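Budget for a mobile robot in kitchen and meeting room: what should I plan before buying?
Tags: service robots, planning, simulation, small budget

Solange Marchand
Hello to everyone. I work for a small residence and I am responsible for a plan to buy one mobile robot with an arm. Its tasks would be simple: go to the refrigerator, open it, take the bin to another place, and put the chairs back after meals. Before we spend money on the machine, we rented a simulator for two months and made a virtual model of our rooms. The supplier, Wodovov, charges 825 dollars for a month with support, or 451 dollars without support.

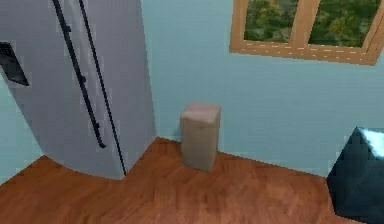
My first difficulty is the refrigerator. It has two doors with long vertical handles, and the supplier proposes a wider gripper as an option. I do not know if I must put it in the first budget or wait. The second difficulty is the bin. In the model it stands on the open floor, but in real life our people move it every day, so I am not sure if I should pay for a fixed docking place or for better sensors.

Also I would like to know how much of the budget other people keep for changes to the rooms. I have read very different opinions. Thank you in advance for your patience with my English.

Lorne MacLeod
Get the wider gripper. You will want it anyway.

Ghislain Pelletier
Good evening Solange. I made a similar plan in May for a community kitchen, so I can share what I learned, but please check it with your own supplier.

For the gripper, I would ask for a test before I order. Measure the space between the handle and the door, and also the thickness of the handle. Send these measurements in writing. In our case the standard gripper could hold the handle well, and the money for the option went to a second battery.

For the bin, do not pay for a docking place. Put tape on the floor and ask people to respect it for one month. The tape cost us 2 dollars. If they do not respect the tape, they will not respect the dock either.

The chairs are the part where I would be more careful with the budget.
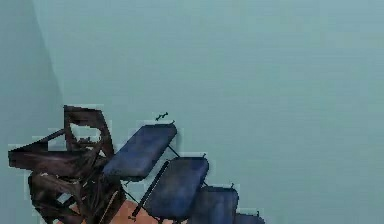 A padded seat on a thin metal frame and a heavy wooden chair are two different jobs for the arm, and the supplier may count them as two tasks when he prepares the price. Ask for this before you sign. Our first offer from Colik had only one type of chair in it, and the second type was added later with 108 hours of extra setup. I had not planned for it and I had to write a long letter to my director.

Please also look at how the model behaves when chairs are close together or one on another. If the objects in the simulator take strange positions, the results for this task are not a good base for a purchase. I would keep the month with support for the chairs and do the refrigerator in the cheaper month.

About the rooms, I cannot give you one percentage. Write a list of the doors, the thresholds and the electrical outlets, and ask a price for each.

Trinidad Rivas
I agree with Ghislain about the chairs. One small addition: ask if the license for the simulator continues after you buy the robot. With our supplier it stopped on the delivery day, and we needed it again when we changed the tables. Also ask who owns the model of your rooms, and in which file format they will give it to you.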